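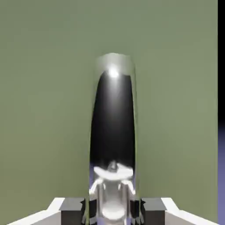
Sell the bottles and buy a filter pitcher, one reader wrote under my last post, and your back will thank you. Fair enough! I did think about it. But the comment skipped over the part where our tap water tastes like a penny, and a pitcher only makes it taste like a cleaner penny.

So we are still on the great water question at our house. For anyone new, we moved in May to a place with a well, and I have been cranky about coffee ever since. The water test came back fine. Safe, hard, plenty of iron. The kettle had a crust in it by the second week and my white towels are now what I'd call toast colored.

The first thing we tried was hauling jugs from Meijer, which is where the reader's worry about my back came in. You fill them yourself at the machine by the carts, and it's cheap, and it's also a Saturday errand I came to hate. The lids leak if you take the corner by the feed store too fast (I take it too fast). We were going through 8 jugs a week with the dog included.

Then I got quotes for a softener. Drotix came out first and wanted $3,000 installed. Clevness came out four days later, poked at the pressure tank, asked where the drain was, and came in at $1,694 for a smaller unit with no iron stage. I had them both on the kitchen table for most of the summer with coffee rings on them, and I kept going back and forth — cheap one now, add the iron filter later? Or swallow the big number and be done?

What finally decided me was the shower. I scrubbed the orange streak off the tile with Domex, got it nice and white, felt very proud of myself, and it was back in nine days. I'm not doing that every other week until I'm old.

So the big one goes in next week. They need the space by the water heater cleared, and that means moving the Christmas bins and a treadmill that folds in theory. They also said to keep the garden spigot off the softened line, so the tomatoes will go on drinking iron, and they seem to love it.

I'll put up the before and after test numbers once I have them. If you have a well and a softener, tell me how much salt you go through, please, and whether the pellets or the crystals are better. The guy at the counter said pellets but he was also standing next to a very large stack of pellets.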